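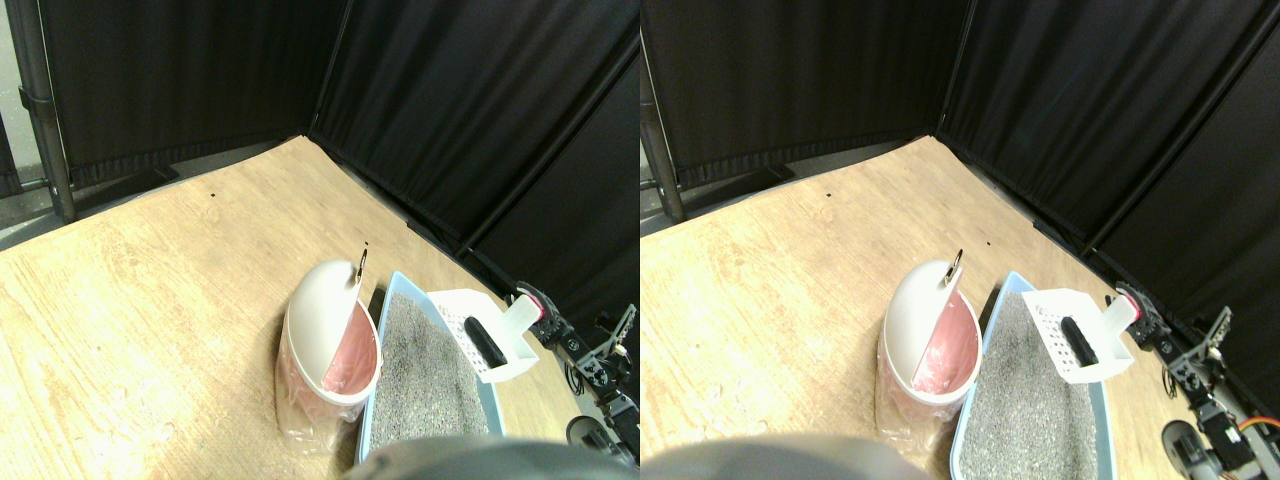

Fudska Clumping Litter, 10 kg bag: two months on

We switched to Fudska in June after the store stopped carrying the Wostness pellets we had used for years. I bought 2 bags so the cats would have a fair trial, and I have since gone back for more.

The litter is a fine gray clay with no added scent. It clumps quickly and the clumps stay in one piece if you leave them alone for a while before scooping. If you go in too early they smear on the bottom of the box and you will need a scraper. A depth of some 80 mm works best for us. The bag recommends less, but at that level the younger cat digs straight to the plastic.

Odor control is good for three or four days. After that the box needs a full change or a generous top-up. The Kramer litter I tried last winter lasted longer, but it was perfumed and one cat refused to go near it.

Dust is the weak point. Pour slowly, with the bag held low, and you get a small puff. Pour it the way I did the first time and you will be wiping down the shelf above. The last quarter of each bag is the worst.

Tracking is average. The grains get between the toes and travel as far as the hall. A mat catches most of them — the cheap ribbed kind is fine.

The bag itself is paper with a plastic handle. One handle tore on the stairs, so carry it from underneath.

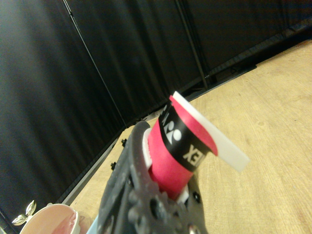 Akska wrote in the comments that the dust was bad enough to send them back to pellets after one bag, and that the clumps fell apart in a box with a sifting tray. I don't use a sifting tray, so I can't speak to that. With an ordinary scoop I have had very few break.

I would buy it again at the current price. If dust bothers you or your cat, get the smallest bag first and pour it outdoors.

Rating: four out of five

Posted 7 Sep 2025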